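24th November

Restarted the Melton quest chain in Kusix from a clean save. The old save was carrying leftover flags from an earlier patch, and I couldn't separate my own mistakes from the game's. The character is a level 34 lockpick build with no companions, on the default difficulty. All mods are off except the one that prints variable changes to the console. I left the autosaves on and made manual saves at each door.

The chain opens at the toll house on the Melton road. The gatekeeper asks for papers. There are two ways through: forged papers bought at the Tirnby market, or the real ones taken from the courier, who sleeps upstairs at the inn. Both set the same stage on the main quest. They differ in a hidden variable that records whether the courier has been robbed. The journal doesn't mention it, and neither does the guide that ships with the game. It is first read in the Cordero cellars, a long way further on, and by then most people will have overwritten the save they would need.

I took the forged papers first. The forger charges more if you have already been seen speaking to the guard captain, so I went straight to the stall and left by the north gate. The gatekeeper accepted them without a speech check. I had expected a check at this level and reloaded to try again. Same result. It looks like the check only runs if the player is wearing faction armor, and I was in plain travel clothes both times.

Past the toll house, the road to Cordero has the usual ambush at the bridge. It can be skipped by going down the bank and wading under the arches. The bandits have no line of sight to the water on that side. The ambush marker stays in the world and will fire on the return trip if you cross the bridge then, which I had forgotten about. I lost a chunk of health and one good potion to it later in the evening. 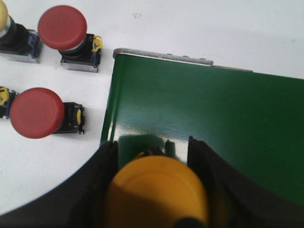 Does the prisoner in the Cordero cellars leave if the courier has been robbed?

The prisoner stays in the cell until the player leaves the cellars and comes back, and then moves to the Tirnby inn with the hostile greeting set. If the courier was left alone, the move happens as soon as the cell door is opened.

That took most of the afternoon to confirm. The trigger is tied to the cell door for the clean branch and to the cellar exit for the robbed branch. On the robbed branch the prisoner goes on sitting on the bench with the door wide open, which reads as a bug and is reported as one on the boards every few weeks. The usual advice is to use the console to push the stage forward. Doing that skips the line that sets the disposition, so the prisoner arrives in Tirnby with a neutral greeting and no further dialogue at all. The merchant options never appear. I tried it on a spare save and could not get them back afterward by any method I know.

Notes on the cellars themselves, for the next run. The upper level has guards on a fixed loop, and the loop pauses while a door is open anywhere on that level. Open the pantry door and leave it open. The guard by the stairs will turn to face the wall and can be passed at a walk. Crouching is slower and makes no difference to detection while the guard is facing away. The key to the lower level is in the steward's desk, and a second copy is on the steward, who only appears after dark. The lock can be picked, but picking it flags the whole lower level as trespass even if you are holding the key. Use the desk key.

The lower level has the cell, the record room, and the flooded passage. The passage comes out below the Cordero mill. I had always treated it as an exit. It can be entered from the mill end as well, provided the mill wheel has been stopped, and coming in that way means the upper level is never loaded. The quest does not object. The journal updates to "Find a way out" with the player standing in the way out. The entry clears when you walk to the cell and back.

The record room ledger is the one item on this level worth the detour. It sells for 3193 at the Tirnby counting house if the merchant options are open, and for next to nothing anywhere else. It is marked as a quest item until the prisoner has moved, so on the robbed branch it can't be dropped or sold on the first visit. Weight still applies. I was overloaded at that point and had to leave the shield behind in the passage. It was still there when I came back for it, so that container does not reset on the short timer.

Ate late. Left the console log running while the character waited out the night at the mill.

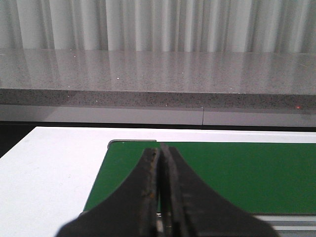
Gray speckled counter, with the curtain behind.

The second run used the real papers. The courier's room is locked with the lowest grade of lock, and the courier wakes if the candle by the bed is touched. Took the papers and shut the door. The robbed flag went up in the log when the papers entered my inventory. Putting them back did not clear it. Planting the forged set in their place did not clear it either. I had read a claim that returning the papers before sleeping would reset the flag, and in this version it does not.

The disposition penalty in Tirnby on the robbed branch is four steps, and each gift removes one. Gifts are limited to one per game day. Paying for a room at the inn does not count as a gift, though the innkeeper's line suggests that it should. After the last gift the hostile greeting is replaced and the merchant options open in full, identical to the clean branch as far as I could see. I compared the stock lists side by side and found no difference in items or prices.

The upshot for the guide page is that the March version is wrong on the door trigger and wrong on the papers. The section on the bridge can stay as written. I want the mill route moved up ahead of the pantry route, with a note to stop the wheel before going in. The table of dialogue stages needs another row for the open cell with the prisoner still seated, and a warning against the console fix.

Still to test: whether killing the gatekeeper on the way in changes the flag, and whether the steward's key copy counts as stolen when it is picked up at the mill end. Also need to check the bench animation with the frame cap off. Log files copied to the second drive, manual saves kept from the toll house onward.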